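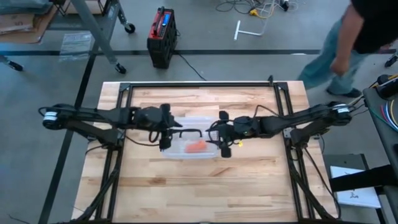
Danylo Fedoruk 给我回了一句：透明收纳盒是给舍不得扔东西的人发的许可证，你写了那么多篇，怎么还在劝人买盒子？

文／Wai-kit Tsao　2020-05-22

行，那就说盒子。上一篇底下留言不少，他这句最短，也最扎人。我想了一晚上，认一半，另一半不认。

先说认的。盒子确实会骗人。我家阳台柜里有过一整排，从 Clutville 那家店一口气扛回来的，花了878块，当时还觉得自己挺会过日子。结果呢，旧充电线进去了，没墨的笔进去了，掉了盖的瓶子也进去了。盖子一扣，整整齐齐，心安理得。两年没开过。那不叫收拾，叫延期。延得还挺体面。

所以劝人“先买盒子再整理”的文章，我是反对的。次序错了。应该先把东西摊在桌上，摊开，难看着，你才知道自己到底有什么。

再说不认的。透明盒子的好处在透明两个字。一件橙色的小东西放进透明盒子，隔着半间屋子都认得出来；换成藤编筐、布面箱、带盖的铁皮饼干桶，你得走过去，掀开，翻。翻一次没什么，天天翻，人就懒了，懒了就再买一个新的。我家有过四把一模一样的开瓶器，就是这么来的，全在一只很好看的藤筐底下。好看有什么用。

现在流行的那种照片，清一色米白的筐，贴手写标签，我看着着急。标签要人写，要人改，换了内容没人改，三个月以后“药品”里面是电池。透明的东西不用贴。里面是什么就是什么，藏不住，丢人也藏不住。丢人是好事，丢人了才会去收。

还有桌子。我一直主张家里留一张不摆装饰的木头桌子，专门用来过东西。不用多好，拼条的木面就行，深一条浅一条的，磕了也不心疼。花瓶别放，台灯别放，桌布也别铺。东西上去，分完，下来。我见过太多家庭在床上整理，分到一半困了，全推到椅子上，第二天椅子就成了第二个衣柜。地板也不行，腰受不了，我今年试过，趴了一下午，起来的时候扶着墙。

Danylo 说他用餐桌，吃饭前总得清出来，所以效率高。也对。饿是很好的闹钟。不过他家两口人，我家五口，餐桌上永远有人在写作业，不好比。 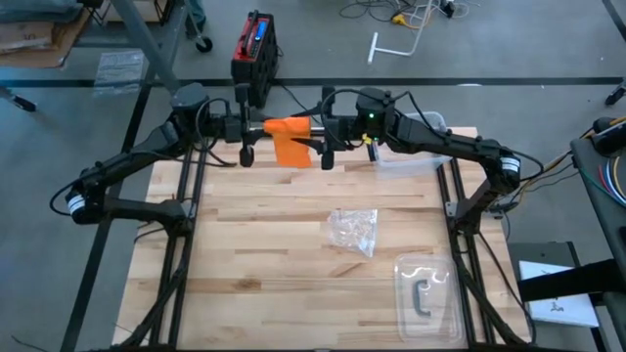 Grisgate，11月

这一段是去年冬天记在本子上的，翻出来抄在这里，当时没发。

住在朋友借的房子里，厨房很小，没有抽屉。一开始难受得要命，后来倒想通一件事：布，要挂着。擦手的、擦桌的、盖东西的，通通搭在一根杆子上，垂下来，大小颜色一眼看全。叠起来摞成一摞，永远只用最上面那两块，下面的在那里陪葬。橙色那种尤其该挂，显眼，脏了也显眼，脏了就知道该洗。叠好放进柜子的布，我敢说一半是带着油点进去的。

毛巾杆花不了多少钱。在 Namura 街口的五金铺，40块，还送两颗螺丝（其中一颗是歪的，算了）。

然后是塑料袋。这个我要多说几句。软袋子是整理里面最大的敌人，比盒子坏多了。透明的也没用，一揉就皱，里头装几个浅色的小零碎，你隔着褶子猜，螺丝垫？豆子？谁家的牙？往桌上一搁，三天没人动，因为谁都不确定那是垃圾还是宝贝。最后一起扔了，扔完第二天要用。我为这种事跟家里人吵过架，不止一次，吵得很没水平。

浅口的托盘就好得多。矮，敞，没有盖子，放一个把手进去就是一个把手，拿起来就走。拆下来的零件、还没修的东西、等着装回去的东西，都该在托盘里等，不该在袋子里等。袋子里等的东西等不到头的。

有人会问那灰尘呢？有灰尘才好。托盘上落了灰，就是在告诉你这东西放太久了，该修修，该扔扔。我修碗柜把手就是这么修成的，看着它落了快一个月的灰，受不了了，起来修，前后大约18分钟。一个月换18分钟，你说亏不亏。

电线我不想讲，讲了要生气。就一句，线别跟别的东西混放，单独一处，能绕就绕，绕不好就摊着，别硬塞。硬塞进去的线自己会打结，我不懂原理，反正会。

抄完了。回到 Danylo 那句话。

我现在的想法是，容器应该分等级。最低一级是软袋，只许过夜，不许过周。往上是浅托盘，给没做完的事。再往上才是带盖的透明盒，给做完了、确定要留的。很多人家里倒过来，没做完的事塞进盖子最紧的盒子里，常用的东西装在袋子里挂门把手，一开门哗啦一下。我妈在 Lodhi 那套老房子就这样，门把手上挂了多少层我不敢看，702室，邻居听见哗啦声就知道她出门了。说她她还不高兴，说顺手。顺手是真顺手，这个我没法反驳。

所以盒子本身没有罪。有罪的是那个盖子扣得太早。东西先在桌上难看几天，再在托盘里落几天灰，还想留的，才配进盒子。按这个法子，我家那一排盒子现在空了一大半，空盒子又成了新的东西，摞在柜顶，不知道拿它们怎么办才好。Danylo 肯定又要回一句，你看，许可证吧。

让他回。我先去把阳台那一格清掉，说了一个礼拜了，再不动手家里人就要替我动了，她动手是不分级的，全扔。

最后更新：2020年，改错别字几处，可能还有漏得。

联系作者请发站内信｜版权归作者所有，转载请注明｜返回顶部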